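Latmont rules (gripper handling)

The Latmont rules are a short set of good-practice rules for hand-held grippers used to record sorting and tidying tasks. Drafted by Othmane Radwan at Brunstead, later revised by Tatiana Koubek. Current version has 7 rules, down from 6 pages of notes.

Main points: pads wiped before each session. Pivot screws checked for play. One item per grip, no squeezing past the point where the item is held. Wrappers and foil bags count as soft items and get there own grip limit.
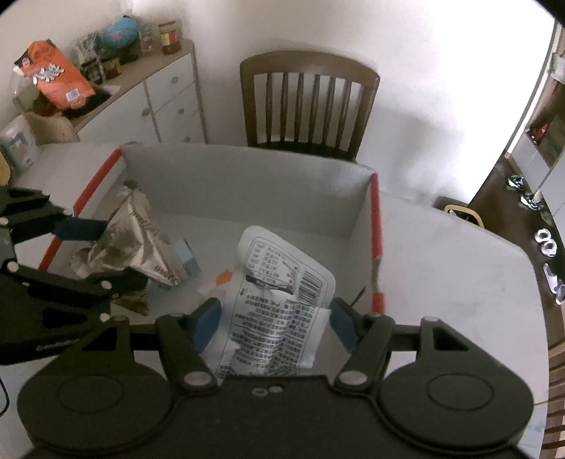 Where two grippers share a box, one waits untill the other has cleared the rim. Rule 4, the most argued over. Sorel teams follow it strictly, Guerra allows overlap if both operators call it out.

A review of 1,879 logged grips led to the February revision. Rule 2 on pad wear was tightened then, rest left alone.

See also: Gripper calibration, Soft item handling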